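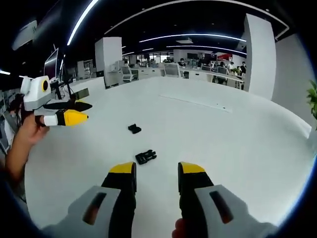 **Hand-held demonstration capture** is a method of gathering examples for a learning system in which a person performs a task with a gripper held in the hand, and a camera on the gripper records it. No robot arm is needed at this stage. The recorded movements are later used to train a policy, which is then run on an arm fitted with matching fingers.

## Equipment

A two-handed set has one gripper for each hand. On the type shown, the fingers have yellow tips, which stand out against a white table. The position of each gripper is worked out from its own video – drift is checked against a fixed starting pose.

## Procedure

In the Prorngate protocol, written by Đức Khúc, an example runs from the starting pose to the release of the last object. Each operator records 14 examples per layout, then the objects are moved. Examples with lost tracking for more than 3 seconds are discarded.

## Limitations

Small dark objects can be hidden by the fingers during the final approach. The Nenix variant adds 2 fixed cameras for this reason, at the cost of a longer set-up.

## See also

- Hunitz format
- Teleoperation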